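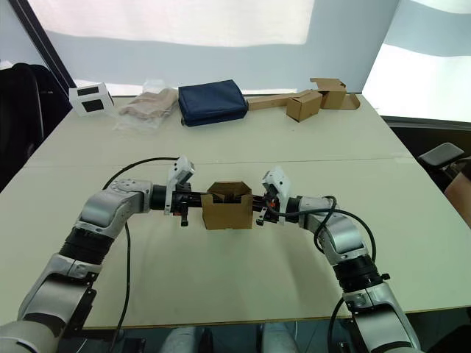 Zixuan Qian
Shipping Desk, Ondstead

A word about small boxes

It is November, so the small boxes have gone missing again. They were on the shelf on Thursday. I have since found them holding pens, tea bags, a phone charger and, in the Rurnon office, a cactus.

I understand the appeal. A small brown box with its flaps open looks like it belongs to whoever is standing closest. But we do need a few of them to mail things in, and the holiday orders have started, so please consider these few notes my seasonal greeting.

First, the flaps. Folding them down inside the box is a fine way to keep them out of your face while you fill it. Leaving them that way and taping across the hole is how a set of Thevar mugs went out last year. Pull all 4 back up before you close. Short ones go down first, long ones on top, then one strip of tape along the middle and a bit down each side. You don't need to mummify it.

Second, filling. If you can hear the contents when you tip the box, the customer will hear them too, and will write to me. Crumpled paper goes on the bottom, around the sides and on top. One sheet laid politely over the item does nothing.

Third, lifting. An open box that gets squeezed hard at the sides will bow, and the bottom seam will find out how well you taped it. Press the sides just enough to keep hold, or get a hand underneath if it's heavy. The Grimley candle sets are heavy. Ask my left foot.

We got through nearly 90 small boxes last week, and I would like to know that most of them left the building. The new bundles are by the back door. Take what you need for the order in front of you, flatten what you don't use, and put it back on the shelf with the printed side facing out.

The cactus can keep its box until Friday's pickup. After that I'm coming for it with 2 sheets of newspaper and a flowerpot.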